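4.2 Contact trigger for handle approach

The approach controller in Natia runs in 2 stages. Stage one servos on the wrist camera alone until the finger pad lines up with the handle. Stage two hands over to force - no more vision - and pushes until the wrist sensor trips. The switch between them is where most of our failed trials come from. Of the 1558 logged approaches in the Pratetti set, roughly 400 switched too early. Gloss on metal is the main suspect, the depth net reads a highlight as a near surface and the gap estimate colapses.
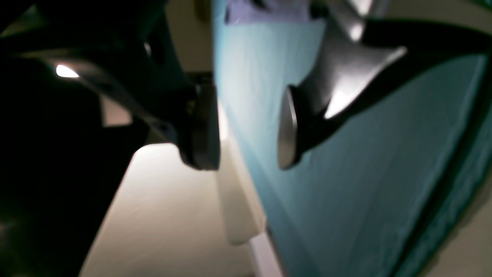

Figure 3. Wrist view on approach. Finger pad and silver disc face at nearly the same height, a narrow gap between them. Note sharp reflections on the neck of the handle.

Philomena Mensah objected, on reading a draft, that a gap threshold is the wrong trigger to begin with and that we should switch on the rate of change instead, as the Boateng planner does. Fair point. We tried it. Early switches dropped but late ones went up, and late is worse for the pad.

So we kept the threshold and masked saturated pixels before the depth net. Retrained on 3000 crops, same learning rate as before. Results in Table 2, Florcombe doors held out form training.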